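Blister tips for charity walkers, mostly ones I don't believe

Every May the same advice does the rounds before the Pakby walk. Ruth Nuttall swears by rubbing her feet with surgical spirit for weeks beforehand. I tried it one year and got tougher skin with blisters underneath it.

Vaseline between the toes, fine. Two pairs of socks, maybe -- it depends on your boots, and mine got too tight by mile 6. Stuffing wet boots with newspaper does work, but change the paper before bed.

Don't buy the $80 insoles.
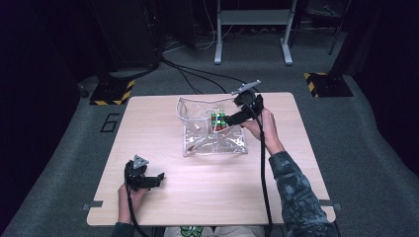
Tape is the one thing I'd pack without arguing. Put it on at home, on dry feet, and round off the corners with scissors so it doesn't peel. If a spot feels warm, stop then. Waiting for the next checkpoint is how Yaw lost two toenails.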